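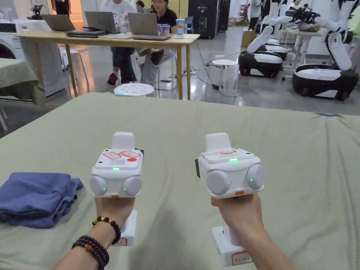 *A green sheet.*

**Linen room assistant, part-time -- Tellmont Guest House**

We are looking for someone to join our linen room for 21 hours a week, spread over mornings. The post is permanent and starts in May.

You will wash, dry, press and fold bedding and towels, make up beds on changeover days, and put torn items aside for mending. Sheets go out in sets, tied and labelled by room. There is some lifting, and two flights of stairs with no lift.

You don't need hotel experience. We do ask that you can work on your feet, read English well enough to follow care labels, and start at 7 am -- the first bus gets in at 6.40. Weekend work comes up every other Saturday.

Pay is monthly. Lunch is provided and so are tunics, but please bring your own flat shoes. New starters work alongside Nazmiye Duman for the first two weeks.

To apply, send a short letter and the name of one referee to Gwilym Prosser, Tellmont Guest House, quoting reference 1457. Forms are also kept at the front desk. Interviews will be held in the house and include a short bed-making task.

Posted 08/01/2026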